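Talk notes, Miltum fan meet, Feb 11, 2026

**Opening (don't rush this bit)**

Hello, hello, find a seat. I'm going to talk about parades for a while, specifically where to stand for them, and then I'll hand over to Inna Panasiuk for the trivia.

Ask for hands: who's been to Brenach for the lantern parade? Who's been and seen the back of somebody's head? Same hands, I bet!

**My first go at it**

- November, drizzle, me in the wrong shoes. I'd read that you had to be on the main street 3 hours early, so I was. Sat on the kerb, ate all my snacks in the first hour (rookie), and then a family with a very tall dad arrived.
- Saw the top half of every float. Lovely top halves — I can tell you a lot about the dragon's ears.
- Tell the poncho story only if they're laughing already.

**Where I stand now**

The bend by the old carousel. The floats have to slow right down to get round it, so you get a proper long look and the performers have time to wave back. It's also on the way to the toilets, and you'll thank me for that at hour two.

Second choice is the bridge at the far end. The parade gets there about twenty minutes after it sets off, so you can do a whole ride while the kerb people are waiting. Demyd Derkach swears by the bridge and has told me so at length. He's wrong, but only a bit. The lights behind you bounce off everything and your photos come out orange.

Pause for bridge people to complain.

**Sirton versus Khaemba**

Keep this short, last time it ate the whole slot.

- Sirton: more than 40 floats, huge, loud, brilliant for children. The music loops though, and by the fifth time round you'll be humming it in your sleep.
- Khaemba: 5 floats and a brass band. That's the lot! But the band stops and plays to people, properly face to face, and I cried, and I'd go again tomorrow.

**Snacks and bits**
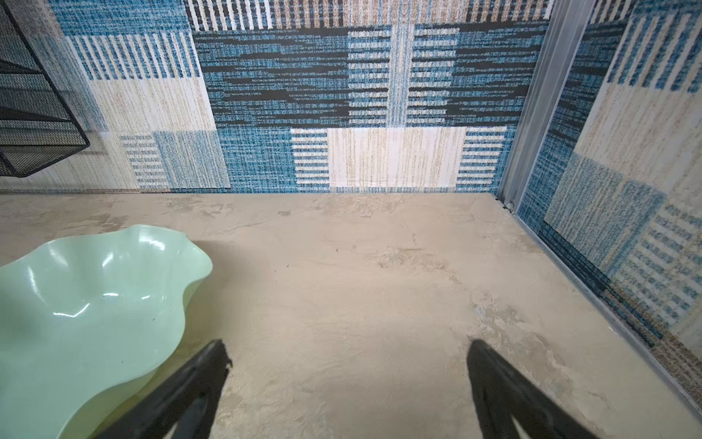 Parade food needs planning, because the carts all run out of the good stuff just before the start. I buy popcorn early and bring my own tub with a lid. At home, for the watch-along nights when we put old parade videos on, I get properly silly about it and everything goes in big bowls on the floor. Pale mint green with a wavy rim is exactly my sort of party bowl, all ruffly and glossy like something off a pastel float. Get the biggest you can find. You will be topping it up before the first float otherwise.

- Bring a bin bag to sit on. Dry bottom, happy evening.
- Battery pack, charged. (Check it. I mean it.)
- Glow sticks from home, the ones in the park cost a fortune.

**Last bit before Inna**

Mention the group chat, 700 of us in there now, mostly arguing about the bridge. Ask who's going in November and get them to find me by the tea table afterwards so we can sort out meeting up at the bend.

Then trivia. Give Inna the clicker and sit down.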